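Another grasping standard, and this one wants your kitchen

Hand-held grippers and a toaster oven on a checkered tablecloth.

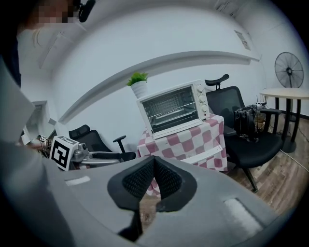
The draft guidance on hand-held gripper work landed in members' inboxes on Thursday, and I have now read it twice. Felmont, which led the drafting, calls it a shared baseline for anyone recording household tasks by hand to train robots. Vivico and Yoo have signed on. Filtach has said it will "align where practical," a phrase I've seen in enough cover letters to know what it's worth.

I'll start with what's decent about it, so that I don't get the usual email.

The section on markers is good. If your grippers carry printed tags so their position can be worked out later, the draft says the tags must be checked before every session, replaced when scuffed, and never covered by a sleeve or a second tool at the start of a take. It also asks that the print size be written down with the recordings. Anyone who has inherited a folder of takes with no idea what size the markers were will be nodding. That page could go out tomorrow with no further meetings.

The part on faces is fine too. Faces get blurred before anything leaves the site, and the person doing the work has to be told where the recordings go. My complaint is that it stops at faces. Real rooms have notices taped to walls, mail on the counter, a laptop left open. The draft gives these one sentence, and the sentence says operators "should consider" them. I have considered many things in my life and done nothing about most of them.

Then we get to the room itself, and here I lose patience.

Clause 2 says the work area should be "representative of a domestic setting." There is no test for this. A small table, a cloth and a toaster oven with a plant on top would pass, and so would the same table with an office chair on either side of it, because the draft never says what a home is supposed to have in it or what it isn't. I don't mind people working in whatever room they've got. Most of us do. I mind a standard that lets every room earn the same label. If a buyer reads "domestic" on the data sheet, they will picture their aunt's kitchen, and they may be getting the end of a corridor.

A better rule would be dull: list the furniture, list the appliances, say whether anyone lives there. It would take ten minutes per site and leave much less room for sales talk.

Clause 5 covers floor safety and it reads as if it was borrowed from a warehouse handbook. There's a long passage on marked walkways and high-visibility vests. There is nothing on cables, when trailing cables are the hazard I'd put first for a person who is holding a gripper and watching its jaws instead of their feet. There is nothing on appliances either. Is the oven plugged in while people practice opening the door? Can it be switched on? Who decides? I asked at the open call and was told this was "out of scope for version one." A document about handling household equipment has ruled the household equipment out of scope.

The numbers deserve a look as well. To claim conformance, a site must log 400 takes per task, and 700 if two grippers are in use at once. I have asked where these figures came from and have been pointed to "working group consensus." That may be perfectly sensible, but it could also be the amount the larger members already had on their drives. Without a word of reasoning, a small shop can't tell whether take 399 is worthless or whether somebody just liked round numbers. Worse, a count rewards doing the same easy thing over and over - same table, same oven, same angle of approach - and the draft has no rule on how much should change between takes. Moving the plant would count for nothing.

There's also the matter of who checks. Sites assess themselves, using a form, and keep the form in a drawer. Felmont says outside checks may follow once there is demand. I would guess the demand will come shortly after the first argument over a bad batch, and that whoever lost the argument will be the one paying for it.

None of this makes the draft useless. If you run a site, take the marker page and the privacy page now and use them. Treat the rest as one group's opinion until it explains itself, and please don't print "conforming" on anything yet.

Comments are open until the end of January. The form only accepts remarks against numbered clauses, so if your concern is something the draft leaves out, file it under Clause 2 and say so in the first line. Mine on cables went in that way. I've had an automatic reply.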